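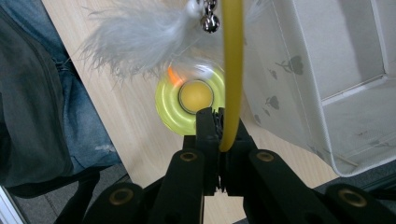

Brurklow sets its gripper budget for the coming year

July 4, 2026

After a good many evenings of spreadsheets (and a fair amount of coffee), the Brurklow workshop has settled on its equipment plan for the year that starts in October, and we're very happy to share the outline of it with everyone who has been asking.

The short version is that we're buying more hand-held grippers before we buy another robot arm. We went back and forth on this for weeks! The arm we had our eye on would have taken nearly 80 percent of the money in one go, and that left us very little for the small stuff that makes up so much of our work – cables, mounts, spare fingers, storage, and all the odds and ends we pick up and put away on the tabletops while recording.

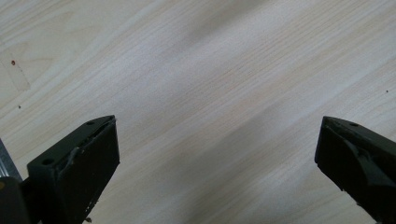
Fingers in particular have had far too small a line in past budgets, and we've learned to treat them the way you'd treat printer ink, as something you'll be buying again before you know it. Paloma Calloway, who put the plan together, has set aside 25 percent of the total for replacement parts this time, fingers first and cables second.

"I'd love to have a shiny new arm in the corner as much as anybody," Calloway said. "But if a pair of grippers is sitting in a drawer waiting on a part, we've lost that whole afternoon, and we can't buy it back later."

The order itself comes to 17 grippers, split between our own room and the Greenberg branch, which has been sharing ours since last year and has been awfully patient about it. Quotes came in from two suppliers, Fokirau and Rarano. Fokirau was cheaper for each gripper, while Rarano included a set of spare fingers and quoted a delivery time of 40 days, and once we'd added the spares to both quotes the gap was small enough that we went with Rarano.

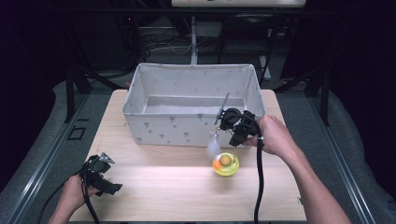 Will the robot arm still be bought at some point?

The arm stays on the list for the following year, and the money we don't spend on parts will be carried over toward it.

We're also keeping a modest sum for household items like bins, toys and kitchen things, and if you work in either room you're very welcome to send in suggestions. Please include a price and a link if you can – it saves Paloma a great deal of hunting around. Requests for the first round should reach her before the order goes out in October, and anything that comes in after that will simply wait for the second one.

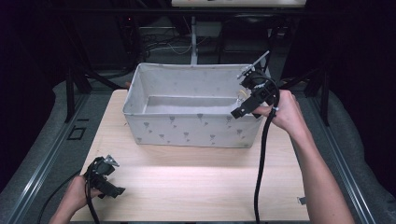 Two hand-held grippers in use at the table, one of them at the rim of a fabric storage bin.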